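Suchbegriff eingeben
Suchen

Zwei Greifer, ein Tisch und sehr viel Geduld

Wie man bei Galtska herausfinden will, welches Handgerät den Robotern am besten das Zupacken beibringt

Wer zum ersten Mal versucht, mit einem Handgreifer einen Teebeutel am Fädchen hochzuheben, der lernt seine eigenen Finger auf eine ganz neue Art schätzen. Ich habe es an einem Vormittag im Juni 2023 ausprobiert, unter den nachsichtigen Blicken von Ľubica Kratochvíl, und ich darf verraten, dass der Teebeutel gewonnen hat – und zwar mehrmals hintereinander. »Das geht am Anfang allen so«, tröstete sie mich und schob mir eine Tasse Kaffee hin, die ich zum Glück mit der bloßen Hand nehmen durfte.

Kratochvíl leitet bei Galtska die kleine Gruppe, die sich mit dem Greifen beschäftigt, und wenn sie davon erzählt, dann kommt sie vom Hundertsten ins Tausendste, was ausdrücklich als Lob gemeint ist. Angefangen hat alles im Februar, als zwei Geräte nebeneinander auf ihrem Schreibtisch lagen: der Nitberg, den die Gruppe schon länger benutzt hatte, und der Clelon, den ein Kollege unbedingt haben wollte. Beide hält man in der Hand, beide haben zwei Finger und eine Kamera mit Weitwinkelobjektiv, die den Fingern beim Arbeiten zusieht. Ein Mensch führt damit vor, wie man einen Becher abstellt oder eine Serviette faltet, und aus solchen Aufnahmen soll später ein Roboterarm lernen, dasselbe zu tun. Auf dem Papier, sagt Kratochvíl, seien die beiden kaum auseinanderzuhalten gewesen. In der Hand dann schon.

Der Nitberg ist der schwerere von beiden. Das merkt man nicht nach fünf Minuten, aber nach einer Stunde merkt man es im Handgelenk und am nächsten Morgen in der Schulter. Dafür schließt er wunderbar gleichmäßig, man spürt beim Ziehen am Abzug ziemlich genau, wann die Finger Kontakt haben. Der Clelon ist leichter und flinker, fast ein bisschen nervös, und wer wie ich zu kräftigem Zudrücken neigt, der hat schnell eine verbeulte Papiertüte vor sich liegen.
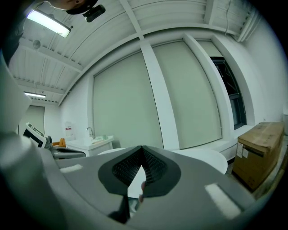
Nun könnte man meinen, es reiche, ein paar Leute damit arbeiten zu lassen und sie hinterher zu fragen, welcher ihnen lieber war. Das hat die Gruppe auch gemacht, 16 Personen waren es am Ende, aus der Buchhaltung ebenso wie aus der Werkstatt, und das Ergebnis fiel recht eindeutig zugunsten des leichteren Geräts aus. Nur sahen die Aufnahmen dann anders aus als die Meinungen. Mit dem Clelon waren die Leute schneller, sie drehten aber auch die Hand häufiger so weit weg, dass die Kamera mehr von der Zimmerdecke als von der Aufgabe zeigte. Mit dem schweren Nitberg bewegten sie sich bedächtiger, und die Griffe blieben im Bild.

Keir Aitken hat sich durch diese Aufnahmen hindurchgearbeitet, 1000 Vorführungen insgesamt, und er tut das mit einer Gelassenheit, um die ich ihn beneide. Aitken ist eigentlich Feinmechaniker und hat früher Messuhren repariert, was man seinen Erklärungen bis heute anhört. Ihn interessieren vor allem die Fingerbeläge. Ein glatter Belag, erklärte er mir und strich dabei mit dem Daumen über ein Muster, rutsche an einer Flasche ab, ohne dass man es im Bild recht erkenne; ein strukturierter halte besser und verrate sich auch eher, wenn er einmal nicht hält. In seiner Schublade liegen Beläge in allen möglichen Härten, ordentlich in Tütchen, von Hand beschriftet, und zu jedem weiß er eine Geschichte. Die vom weichsten handelt von einer Birne und ist leider zu lang für diese Seiten.

Auf der anderen Seite steht der Arm, ein Gourlay, der die gelernten Bewegungen schließlich nachmachen muss. Er war von Anfang an gesetzt, weil er schon bezahlt war, wie Kratochvíl mit entwaffnender Offenheit zugibt. Mit den ruhigeren Aufnahmen kam er gut zurecht. Als man ihm die schnelleren vorsetzte, zögerte er vor dem Becher, fuhr ein Stück zurück, setzte noch einmal an, und wer ihm dabei zusah, der ertappte sich dabei, ihm leise zuzureden. Ich jedenfalls habe es getan.

Entschieden ist trotzdem noch nichts. Aitken möchte dem Clelon eine stärkere Feder einbauen, damit er sich nicht mehr so leicht zudrücken lässt, und Kratochvíl überlegt, ob man den Nitberg nicht am Griff abspecken könnte. Den Teebeutel wollen beide im Programm behalten. Ich habe es vor der Heimfahrt noch einmal versucht, diesmal mit dem schweren Gerät und angehaltenem Atem, und für einen kurzen Moment hing er tatsächlich über der Tasse.

Kommentare

Werkbank_Uli
Schöner Bericht! Die Sache mit dem Gewicht kenne ich vom Akkuschrauber: den leichten nehmen alle gern, die geraden Schrauben sitzen beim schweren. Gibt es die Beläge auch einzeln zu kaufen?

Marlies T.
Ich hätte die Geschichte mit der Birne sehr gern gelesen. Bitte nachreichen!

hgreif
Mir fehlt ein Wort dazu, wie Linkshänder mit den beiden Geräten klarkommen. Bei uns im Betrieb war das der erste Streitpunkt.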